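Hukness Supplier Notices

Hukness is a table of notices that electronics suppliers sent to their customers regarding late parts, changed lead times and discontinued components. It was put together at Jarngate by Hanneke Leemans and Griet Hermans.

Contents

The main file, notices.csv, has 1,466 rows from 143 suppliers. Each row holds the supplier code, part family, notice type, quoted lead time in weeks and the date the notice was sent. A second file, codes.csv, explains the notice types.

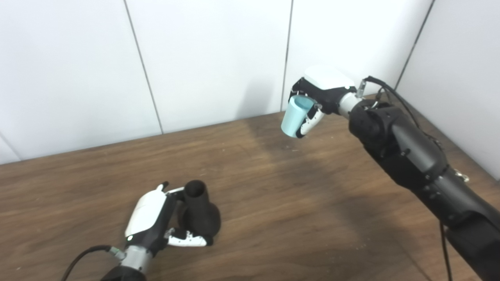
Black robotic arm over a wood tabletop, white paneled walls behind.

Known problems

34 rows have no lead time. They are left blank, so don't read them as zero. Lozano changed its part numbering in April, and the old and new numbers have not been matched up. Notices in languages other than English were translated by hand, and the original text is not included.

Use

Free for research and teaching. Please don't use the table to rank suppliers, as some send a notice for every small change and others send very few.

Last updated 17 August 2025. Send corrections to Griet Hermans at the Lemthorpe office.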